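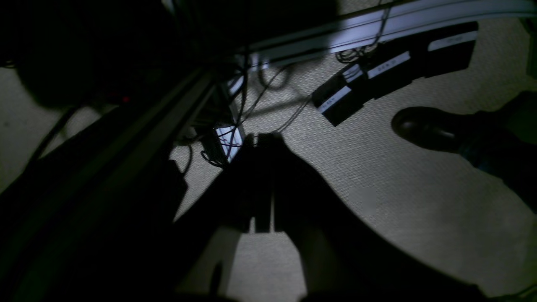 What do you do about the cables that hang down under a desk?

Lift them off the carpet, gather the slack in one place and fix that place to the desk. The Marchand under-desk cable tray does the last two. The first is up to you and your knees.

Marchand Under-Desk Cable Tray
Sold by Catton, office fittings and the small things that go with them

Every desk has a good side and an underside. The good side gets the lamp and the plant. The underside gets a rail, a few loops of black cable and whatever rolled off the back in November. Most people only visit when something stops working, usually with a phone torch held in the teeth.

The Marchand is a long, shallow tray made of folded steel, open at the top and slotted along the bottom. It hangs from the back of the desk and holds the plugs, the adaptors and the extension block, along with the extra two metres of lead that every manufacturer believes you need. It has no app. It comes in white, black and a grey that Elisa Longo in our warehouse describes as "wet pavement".

What's in the box

One tray, 1000 mm long
Two clamp brackets with rubber pads
Two screw brackets, for desks you own and don't mind making holes in
15 hook-and-loop ties, black
A strip of adhesive clips for the desk leg
Hex key
Instructions, one sheet, pictures on one side and words on the other

Size and fit

Length: 1000 mm
Depth: 11 cm
Drop below desktop: 93 mm with the clamp brackets, a little less with the screw ones
Desktop thickness for clamps: up to 4 cm
Colours: white, black, grey

Please measure the thickness of your desktop before ordering. We would put this in larger letters if we thought it would help. Desks with a metal rail running along the back can usually take the clamps on the rail itself, so long as it is flat on the underside. Round rails want the Lakusar collar, sold separately, and we're sorry about that. We asked.

Fitting it

Switch everything off at the wall and unplug it. Then pull the whole lot out and lay it on the floor, which is the low point of the job and should be got through quickly. Put aside anything that isn't attached to something at both ends. There is always one.

Fix the brackets first, then hook the tray over them and tighten. Put the extension block in with its sockets facing up. Adaptors go next to it, side by side, with a bit of space between them. Don't pile them up or wrap them in spare cable, as they need air. Don't plug one extension into another either, however neatly it would fit.

Slack goes in last, in wide, lazy loops held by one tie each. Tight coils look smart for an afternoon and then the cable starts to complain where it bends. Leave enough free length for the screen to move, and if your desk goes up and down, run it to its full height before you fasten anything. Lise Nguyen, who wrote our instruction sheet, fastened first. Her monitor survived.

The one lead that has to go to the wall runs down the desk leg under the adhesive clips. Wipe the leg before sticking them on. On a desk that moves, skip the clips and let that lead hang in a single loop with room to travel.

On carpet

Low-pile office carpet is kind to chairs and hard on cables. A lead lying on it gets rolled over by castors, pulled about by the vacuum cleaner and slowly coated in fluff. It also disappears, if the carpet is dark, or becomes the only thing you can see, if it is beige. Getting the tray up is most of the cure. For a lead that must cross the floor, use a proper floor cover made for carpet. Don't run it underneath the carpet, where it can wear through without anyone seeing.

Status lights

We are often asked if the tray hides the small red and green lights on power blocks. It hides them from the front. From the side, or if you are lying on the floor, you will still see them through the slots. Some customers like to know the thing is on. Those who don't can turn the block round.

What customers say

"Solid, easy to fit, took me longer to find out what the fourth plug belonged to. Still don't know." - Sosina Gidey

"Good tray. The hex key is too short and I used my own. Four stars." - Josée Zacharias

"Bought one for my desk, then three for the rest of the office after people started looking under mine." - Ornella Santoro

The hex key has been made longer. Josée has been told.

Goes well with

Lakusar collar, for round rails (pair)
Werkport cable sleeve, black or white, cut to length with ordinary scissors
Werkport floor cover for carpet, beige or charcoal
Extra hook-and-loop ties, pack of 15

Care

Dust it when you remember. A dry brush does the job, with the power off. Check the clamps once in a while if the desk is moved a lot, and give them a quarter turn if they've gone slack. The white version shows dust sooner than the black one, though you do have to be under the desk to know.

Delivery and returns

Trays go out in a flat cardboard sleeve, which fits through very few letterboxes. Someone will need to be in. If the tray doesn't fit your desk, send it back unused with all its brackets and we'll refund the price of the tray. Orders placed before noon are packed the same afternoon. Spare brackets and pads can be ordered separately from the parts page.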